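Can a Machine Tidy the Office Yet? Pictures from Paltport

In July I spent a Tuesday with the Larnura group, who want to know which small jobs a machine could take over from people. Lifting and sorting, mostly, and putting things back where they belong.

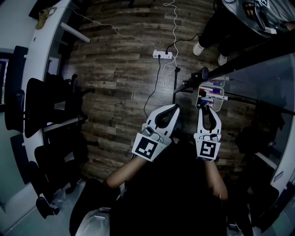
Angharad Gape disagrees with me about how near this is. She wrote that a machine which needs 5 minutes to put away one pen is still slower than any child, and that she will believe in it when it can clear a desk without help.

Two hand-held grippers, white, with curved fingers lined in black. Each carries its own square card with a black-and-white pattern. Cables on a floor are in my opinion the hardest thing for a machine to tidy, because they bend and never lie the same way.

A clear container with markers in it is easier work — at least the markers keep their shape. At Larnura they think sorting by colour will be solved in two years. I would say three.

My own answer for today is no, not yet, for the office. For the shop floor I am less sure. Gál, the shop next door, would like help with filling shelves, and Presell has asked for the same thing. I hope to visit both before winter and add more to this page.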